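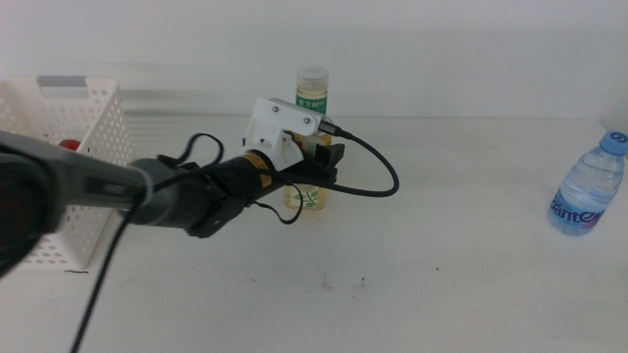 Speaker notes – "Writing minutes that people will read"
Friday, after the coffee break. I have 15 minutes plus questions.

Slide 1. Title
Say good morning, say my name slowly. Thank Halina Szczepańska for the invitation and for correcting my slides.
Ask: who has written minutes this month? Wait for hands. Then ask: who has read minutes this month? Wait again, usually fewer hands.

Slide 2. Where I come from
I worked six years in the office of Michalski, a housing cooperative in Vanlow. I wrote minutes of every residents' meeting. English is my third language, so I learned to write short sentences, and later I noticed that readers preferred them.
Do not tell the story of the parking meeting here. It comes on slide 5.

Slide 3. The old way
Show the page from the November meeting. Everything is written down in the order it was spoken. The decision about the roof is in the middle of page four, between a complaint about bicycles and a question about the heating.
Let people search for it. Give them time, do not help.

Slide 4. Decisions first
Now the same meeting, with the decisions at the top. Each decision has three parts: what was decided, who will do it, by when.
Read one aloud: "The roof over staircase 6 will be repaired. Czesław Malinowski will ask for two offers before the next meeting."
Point out that there is a name in it. "It will be looked into" means that the matter comes back next year.

Slide 5. The parking meeting
Tell it slowly, it is the part people remember. The minutes said "the residents agreed on the new plan." There were two new plans on the table that evening. Both sides kept a copy of the minutes and both sides were sure. We needed one more meeting, longer than the first one, only to find out what we had agreed.
Pause. Drink water.

Slide 6. What to leave out
Who spoke first. Who was angry. Jokes. Long thanks.
Keep: numbers of money, dates, results of a vote, and any objection that a person asks to have written down. If somebody asks, write it in their words and read it back to them before the end.

Slide 7. When to write
The same evening, if possible. I write for 15 minutes at the kitchen table, then I stop. The next morning I correct the spelling and send it. After a week I can't read my own notes any more.

Slide 8. Exercise, if there is time
Hand out the sheet. Pairs, one page, find the three decisions. If we are late, skip this and go to questions.

Questions I should expect
– Can we record the meeting? Yes, if everybody agrees, but someone must still write the page.
– What about very long meetings? Write the decisions after each point and read them aloud before going on.
– Who approves the minutes? The chair first, then all members at the next meeting.

Leave the handouts by the door. Take the adapter back to Halina.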